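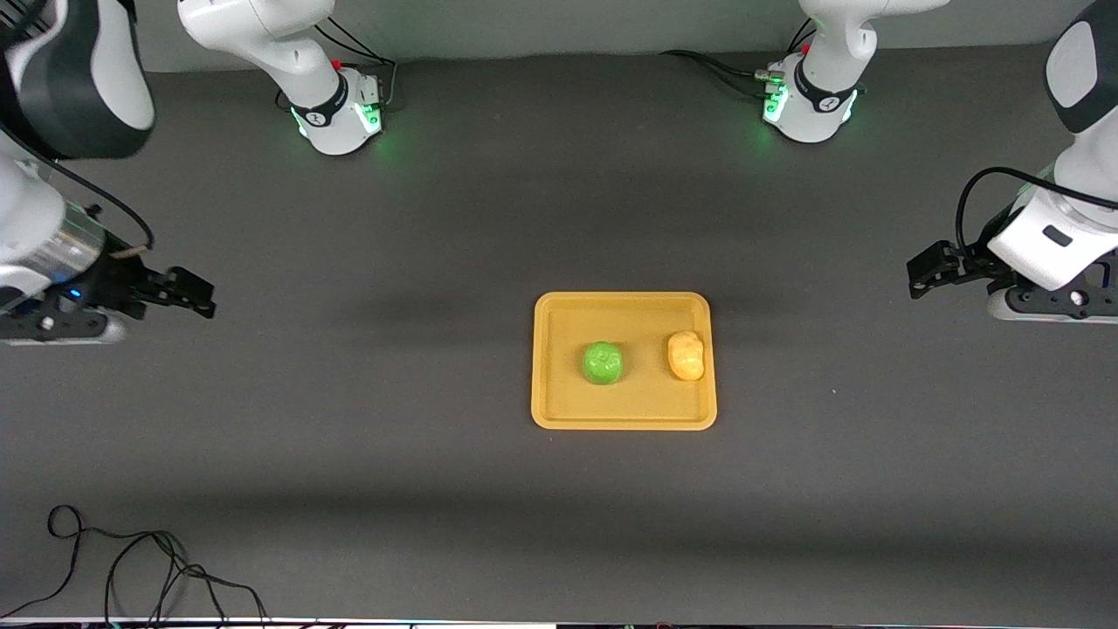 Citrus storage trial: first-season results from the Tresberg packhouse

4 min read

Limes lose their green colour in store well before they become unfit to eat. The cause is the breakdown of chlorophyll in the peel, which speeds up with warmth and with exposure to ethylene. Lemons have the opposite commercial problem. They are often picked with some green remaining and are expected to turn an even yellow before sale. A packhouse that handles both fruits has to keep them apart or accept a compromise on temperature that suits neither.

The Tresberg packhouse has run a single cold room for both since it opened. In November the room was divided with an insulated curtain wall, and the two halves were placed on separate controllers. The lime side was set at 10 degrees and the lemon side at 13. Relative humidity was held between 88 and 92 per cent on both sides. Air was exchanged twice a day, at 6 am and 6 pm, when the doors were already open for loading.

The trial covered 2,191 crates. Of these, 900 were limes from the Wattanapong blocks and the remainder were lemons, mostly from Ferton. A reference lot of 200 lime crates was held on the lemon side for the full period, so that any gain from the lower setting could be measured against fruit picked on the same mornings. Inspection was by eye against a printed colour chart, with a firmness reading taken from three fruits per crate.

Colour was the clearest result. Limes held at 10 degrees kept a saleable green for nine days longer than the reference lot. Weight loss was also lower, although the difference was small and may owe something to the position of the fans. The crates nearest the curtain wall did worse than those at the back of the room, and temperature logging showed a drift of nearly a degree along that side during loading.

Chilling injury was the main concern before the trial. It shows as sunken brown pits in the peel and usually appears a few days after the fruit is returned to room temperature, so fruit that leaves the store looking sound can still be rejected by the buyer. Sample fruit was therefore kept on a shelf in the grading office for a week after removal. Pitting was found in limes from 75 crates. Most of these had come from the last pick, which followed heavy rain, and had gone into the cold within two hours of arrival. Crates left overnight in the shaded bay before cooling had very little pitting.

Lemons at 13 degrees coloured evenly without added ethylene. Stem-end rot was no higher than in the previous season. Some mould was recorded in the lower layers of the stack and traced to damp crate liners, which have been replaced.

Montri Sitthichai, who manages the store, has proposed three changes for next season. The curtain will be moved one bay towards the door and fitted with a second overlap. Limes picked after rain will be held overnight before cooling. The lime setting will be tried at 9 degrees on a small lot only, with shelf samples kept for ten days.

Growers delivering to the Anton depot should note that mixed crates will no longer be accepted there. Limes and lemons must be labelled by block and pick date on the short side of the crate. Labels are available from the weighbridge between 7 am and noon. The full temperature logs can be read at the packhouse office on request.

18 shares | 6 comments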